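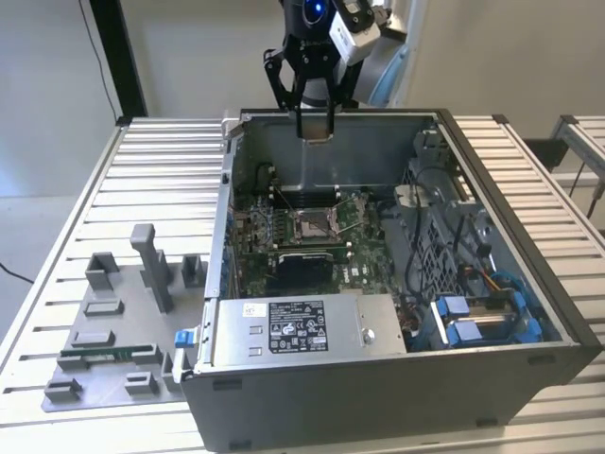 Open tower case on the slatted table, side panel off.

November, 7:40 a.m.
By: workshop notebook, Gatti

Print this entry | E-mail this entry

Outdoor bar, Hurdale job. Counter frame is welded and square. Diagonals differ by 2 mm, within what the stone people accept. Overhang on the guest side stays at 10 inches, no brackets. If the client goes to a deeper slab, brackets go back on the drawing.

Gas line: run from meter to grill stub measures 126 feet along the trench, longer than the plan shows. The plan goes straight through the planter. Resized the pipe for the true length with grill and side burner both on full. Sheet 2 needs the new size before the permit set goes out.

Vent openings in the grill cabinet: one low on each end panel, both still uncut. Template is on the rack with the Skavard offcuts.

Vollow sample doors left out on the rack behind the shop. Left hinge has a brown bloom at the screw heads, door itself clean. Suspect the screws, wrong grade. Swapped them for marine grade and put the doors back out. Check again before ordering the full set.

Open: drain slope under the bar sink. The slab falls toward the house at that corner. Need a level reading on site, then decide between a dry well and tying into the yard drain.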